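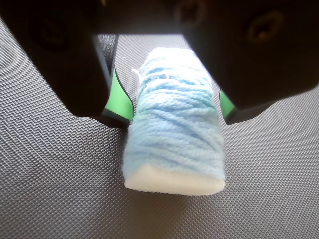
Open day at the Bowen lab

Members visited the Plikitz handling lab in Bowen on May 27, 2026. Nicanor Nava ran the main demonstration, a two-finger gripper with green finger pads working on soft parts. The test piece was a foam block wrapped in blue yarn, set upright on a textured mat.

Nava said the log stood at 683 grasp attempts on yarn and foam since January, with more than 400 rated clean. Most of the rest were dropped at lift. Snagged fibers were logged separately. Closing speed has been lowered twice and the pads changed once.

The afternoon covered the Ovano control software. Slides are available from the Cliswood office, room 13.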